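Gretura(シミュレーション用ロボット課題パック)を使ってみた感想、少し長いスレッドになります。
日本語は私の母語ではありませんので、変な表現がありましたら教えてください。 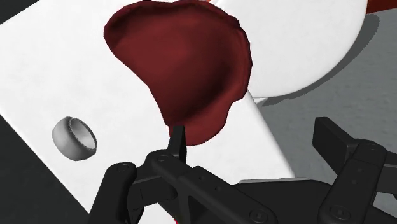

1/
最初に、私の立場を書きます。私は小さい会社で、袋詰めの工程の自動化を担当しています。Greturaを売っているPlellthorpe社とは関係がありません。ライセンスは会社のお金で普通に買いました。割引もありませんでした。

2/
Greturaは何かというと、シミュレータの上で動く「課題のセット」です。物体のモデル、グリッパのモデル、カメラの設定、それから採点のスクリプトが入っています。シミュレータ本体は入っていませんので、自分で用意する必要があります。私は最初ここを誤解して、半日を失いました。

3/
購入したのは「柔らかい物」の入っている版です。硬い物だけの版もあって、そちらのほうが安いです。でも私たちの現場では、布や薄いシートをつかむ作業が一番難しいので、硬い版では意味がないと考えました。

4/
課題は全部で52個あります。そのうち43個は、説明書の通りにすぐ動きました。残りは設定ファイルのパスを直したり、古い関数の名前を変えたりする必要がありました。難しい修正ではありませんが、初心者の方は困ると思います。

5/
柔らかい物の話をします。ここが一番良かったところです。
布のようなモデルは、端が少し丸まったり、下のほうが垂れたりします。以前使っていた別のパックでは、布がまるで厚いゴムの板のようで、学習した動きが現場でまったく役に立ちませんでした。

6/
物体の色は設定で変えられます。私は暗い赤をよく使います。白い板の上に白い布を置くと、画像で境目が分かりにくくなるからです。もちろん現場には白い布もありますので、最後は白でも試さなければなりません。これは自分への宿題です。

7/
金属のリングのような小さい部品も、柔らかい物と同じ場所に置けます。これは地味ですが、とてもありがたい機能です。現場の作業台には、いつも関係のない物が一緒に置いてありますから。

8/
手首のカメラの視点について。
グリッパの指が画面の下に大きく入ります。最初は「邪魔だな」と思いました。しかし本物の手首カメラでも指は必ず映りますので、この視点で学習させるほうが正しいと、今は考えています。

9/
指のモデルは、リンクの板やねじの頭まで形があります。見た目は良いです。
ただし、計算が重いです。私のパソコンでは、並列の数を増やすとすぐにメモリが足りなくなりました。簡単な形の指に切り替えるオプションがありますので、学習のときは簡単な指、確認のときは詳しい指、という使い方をしています。

10/
影について、一つ不満があります。
床に落ちる影は柔らかくてきれいですが、光の位置を変えるための説明が、説明書にほとんどありません。私は設定ファイルを全部読んで、やっと見つけました。項目の名前が「env_b」でした。これでは分かりません。

11/
床の模様も変えられます。灰色の細かい粒のような模様が初期設定です。私は途中から、毎回違う模様になるように変えました。模様を固定したまま学習させると、カメラを少し動かしただけで失敗が増えました。

12/
採点のスクリプトについて。
成功か失敗か、の判定だけではなく、「つかんだが落とした」「触ったがつかめなかった」も分けて記録してくれます。私はこの記録が、Greturaの中で一番値段に合っている部分だと思います。

13/
一つの課題につき500回の試行を流して、記録を見ました。
薄い布の課題では、失敗のほとんどが「触ったがつかめなかった」でした。指の先が布の下に入らないで、布を前に押してしまうのです。本物のロボットでも、私はこの失敗を何度も見ています。

14/
それで、指を下ろす角度を少し寝かせて、もう一度試しました。成功は増えましたが、今度は指が板にぶつかる回数も増えました。シミュレータの中ですから何も壊れませんが、現場だったら指の先を交換しています。交換部品の値段を思い出して、少し汗が出ました。

15/
今の設定は、板に触れたら力を弱くして、そのまま少し横に滑らせる動きです。まだ完成していません。良い方法をご存じの方がいらっしゃいましたら、ぜひ返信をください。

16/
サポートについて。
問い合わせは英語だけです。私は2回質問を送りました。担当のAnayeli Quezadaさんという方が、どちらも次の日に返事をくださいました。一回目は私の間違いで、二回目は製品の不具合でした。不具合のほうは、修正ファイルをメールで送ってもらいました。

17/
その不具合は、柔らかい物を二つ同時に置くと、片方が床を通り抜けて落ちていくというものでした。最初に見たときは自分の設定が悪いと思って、かなり長い時間悩みました。同じことで困っている方は、どうぞ早めに問い合わせてください。

18/
説明書は英語版と日本語版があります。日本語版は機械翻訳のようです。「指」が「桁」になっているところがありました。私のような外国人でも、これは違うと分かります。英語版を読むことをおすすめします。

19/
比較のために書きますと、Farahaniの課題パックも試用版で触りました。あちらは画面の操作が簡単で、インストールも速いです。でも、試用版の範囲では、布の種類が少なくて、失敗の記録も簡単なものだけでした。硬い部品を並べる仕事でしたら、私はFarahaniを選ぶかもしれません。

20/
Greturaの良くない点をまとめておきます。
・シミュレータ本体が別に必要(販売ページの下のほうに小さく書いてあります)
・光の設定の説明が足りない
・詳しい指のモデルが重い
・日本語の説明書
・ライセンスがパソコン一台ごとなので、二人で使うときに面倒

21/
それでも、来年も更新するつもりです。本物のロボットで布の失敗を集めるのは、時間もかかりますし、隣で見ている人も疲れます。夜の間にパソコンが失敗を集めてくれるだけで、私には十分な価値があります。

22/
質問がありそうなことを先に書きます。
「シミュレータで学習した動きは、そのまま現場で使えますか」
私の場合は、使えませんでした。本物のデータを少し足して、調整が必要でした。でも、ゼロから始めるよりずっと楽でした。

23/
「プログラムが書けなくても使えますか」
難しいと思います。設定ファイルを読んで、エラーの意味が分かるくらいの知識は必要です。Plellthorpe社は導入の手伝いもしているそうですが、私は頼んでいませんので、内容は分かりません。

24/
3月にBrallportの工場で、この設定を本物のグリッパに入れて試す予定です。布は薄いものと、少し厚いものを持っていきます。結果が悪くても、このスレッドの続きに書きます。

25/
追記です。「並列の数はいくつですか」という質問をいただきました。メモリの大きさで変わりますので、まず小さい数から始めて、少しずつ増やしてください。増やしすぎると、エラーも出さないで静かに止まります。私はそれに気づかないで、朝まで待っていました。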